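# Who gets the plaque: notes for the Halonen session

(October, after lunch. 10 minutes, then 12 for questions. Don't run over, Viera is on next.)

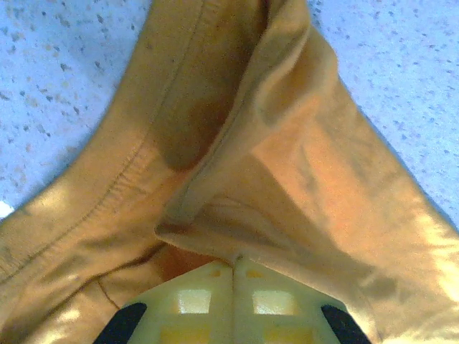

**Opening**

Thank Hadi Aoun for the invitation. Say up front that I was a judge for student technology awards for four seasons, so I'm complaining about something I helped run.

The question I want them to take away: when a minister hands a nineteen-year-old a glass plaque for programming, what has changed for that nineteen-year-old by spring? I used to assume the answer was "plenty." I don't assume that now.

**The ceremony**

- Describe the usual afternoon. Speeches first, students last. At the one I remember best there were 200 chairs and the first three rows had name cards on them. None of the cards belonged to a student.
- The speech always says IT will be a pillar of the economy. Fine. Ask: which part of the budget says so?
- Read out the Bomula line from the printed program: "Tomorrow's engineers are already among us." Pause. They were in fact in the corridor, waiting to be let in.

(Don't overdo the sarcasm here. Taner told me after the last version that I sounded like I hated the kids. I don't, and some of their work was very good.)

**How we picked them**

Go slowly through this, people in the room won't know it.

1. Schools nominate. That already cuts out anyone whose teacher doesn't fill in forms.
2. A first reader goes through the files. For two of my four seasons the first reader was me, at my kitchen table, after work.
3. The judges meet once and pick 10 winners.

We never ran a single line of anybody's code. We read the summary page. A student who wrote well about a weak project beat a student who wrote badly about a strong one, and I can think of at least two cases where I voted that way myself.

Kazimír Kopecký will probably object that reading the code would take weeks. Yes, it would. Then give fewer awards or pay someone to read. What I can't accept is calling it a technical prize when the technical part was never looked at.

**What happened afterward**

This is the thin part and I should admit it. I have no proper follow-up data. Neither does Calta, who paid for the prize money, and neither does the ministry. I asked both. Calta sent me a brochure.

What I do have is the letters. I wrote to past winners and some wrote back. Ľudovít Lukáč has let me use his name. Read this bit:

> "My mother framed it. At my first interview they asked what I could build and I talked about that instead. The award didn't come up."

One letter doesn't prove anything. Another winner told me the money bought her a decent laptop and that she couldn't have started her degree without it. I believe her. But that is an argument for buying laptops, and you can do that without a stage.

**The school question**

Sulus is the case to use if there's time. Two winners in consecutive years, lots of press, visit from a deputy minister. The computing teacher there was still sharing one room with the geography classes, and when she left the post was open for a year. The award went up in the front hall.

I'm wary of making this too neat. Maybe the post would have been open anyway. Rural schools lose teachers all the time - prizes don't cause it. My point is smaller: the visit gave everyone a feeling that Sulus had been dealt with.

**What I'd ask for**

Keep it short, I distrust talks that end in a wish list.

- Publish the scoring. All of it, including the losing entries with names removed.
- Somebody who can program opens every finalist's project and tries it.
- Contact winners after one year and after three, and print the replies, even the dull ones.
- Students speak first at the ceremony. Ministers can wait in the corridor.

If asked whether I'd abolish the awards: no, or not yet. I'd like to see one run properly before deciding.

If asked whether I'd judge again: Hadi already did ask. I said I'd want to see the code.

**Handover**

Introduce Viera Hájek, teacher training. Leave the clicker on the lectern. Her slides are on the same laptop, second folder.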